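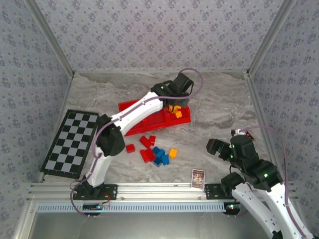 Fig. 1. Célula bimanual sobre perfil de aluminio, con bandeja roja y bloques de construcción.

Unidad 4. Evaluación de kits comerciales de manipulación
Prof.ª Graciela Domínguez – 17 de noviembre de 2021

4.1 Producto
El kit Dogar, distribuido por Rirklow, se ofrece como célula de sobremesa para prácticas de recogida y clasificación. Se suministra con dos brazos, raíl frontal y licencia del entorno Flanovier para 19 puestos. La carga útil declarada es de 500 g por brazo, valor que el fabricante da con el codo recogido; con el brazo extendido debe consultarse la curva de la hoja técnica.

4.2 Tarea de referencia
Clasificación de bloques por color con depósito en bandeja. El alumno programa la secuencia de aproximación, cierre, elevación y suelta. Se exige una altura de tránsito de 70 mm sobre la superficie de trabajo.
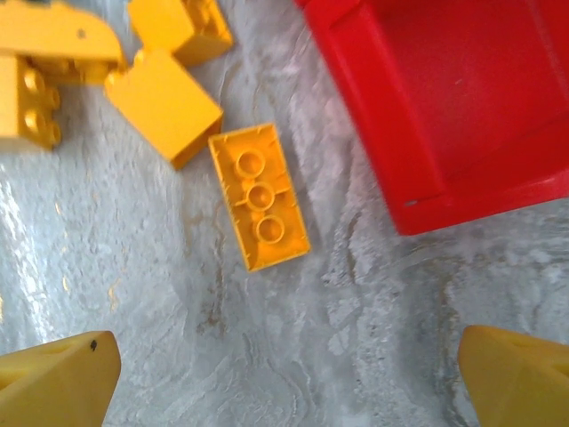

La orientación de la pieza condiciona el agarre. Un bloque invertido deja los tubos interiores hacia arriba y no presenta los tacos como referencia, de modo que el detector entrenado solo con vistas superiores no es aplicable. Conviene además distinguir la pieza aislada de la agrupada – en el segundo caso hay que comprobar la holgura para ambos dedos antes de descender.

4.3 Criterios de valoración
Repetibilidad del cierre, tiempo de ciclo, acceso al cableado y calidad de la documentación. La guía de Saranya Iyer (Climilham) recoge el protocolo completo, con 562 ciclos por configuración. Los reintentos se registran como ciclos independientes.

4.4 Entrega
Informe individual en febrero. Adjuntar el registro exportado y la tabla de parámetros de pinza.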